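Sun 26 May

Workshop notebook, small parts table

Today I was alone until lunch, so I used the quiet hours for the thing we postpone since the beginning of May: to find one good box for the gray cubes and to decide where it must stand on the white table. Until now the cubes lived in a soup bowl, and the bowl is round and has a rim that folds inside, and everybody complained.

I tried three boxes. The first was a Fudby shoe box. It is deep, and when a cube lies at the bottom the hand must go in up to the wrist. The second was a tray from Martens, very nice and flat, but a cube that falls on one corner jumps out again. The third is the blue and white cardboard box with the ASUS name, which was lying on the shelf over the sink. I left it without the lid. The walls are low enough to see over and high enough to keep the cubes inside.

I like also that the inside is white. A gray cube on white cardboard is easy to find, even in the afternoon when the light from the door becomes weak. In the Fudby box, which is brown, I lost two of them in the corner and found them only with my fingers.

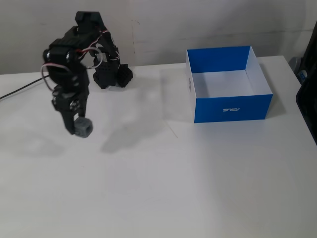 Blue box at the right side of the table, one gray cube held just over the tabletop.

About the cubes. We have 116 in total, I counted them into bags before I started, and 96 are good. The others have a damaged edge or the square face is not clean, and I put them in the Lutia jar. Please do not mix them again. If you are not sure about a cube, put it on the table and press one corner with your finger. A good cube does not rock.

Anayeli Contreras came after lunch and we discussed the position of the box. She wanted it in the middle of the table, I wanted it at the right. We tried both. In the middle it takes the place where we lay out the cubes, and one has to reach around it all the time. So it stays at the right, with free table on the left. She agreed, but she asks that we look at this again when the second table arrives from Imetti.

Other small things from the day:

- I wiped the table with the mild soap. The strong one leaves gray lines when it dries.
- The wall still needs washing near its lower part, on the left section. There are scuffs and smudges. I did not start with this today.
- The long black cable should lie flat on the table. Do not pull it tight around the box.
- The square black and white label is on the white front side of the box. Do not cover it with tape, and do not write on it. 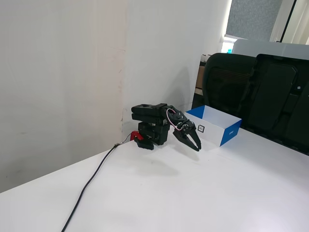 To do next

1. Find a second box of the same size. Anayeli thinks there is one in the storage room, behind the printer paper.
2. Strengthen the corners from outside with paper tape. Cardboard becomes soft there when many hands lift it.
3. Write "96 good" on the bag and close it with a clip.
4. Order new cubes. The smallest order is 1,000 pieces, too much for us, so I will ask if the upstairs group wants to share.
5. Wash the wall.

The soup bowl is back in the kitchen. I washed it two times.

5 comments
0 shares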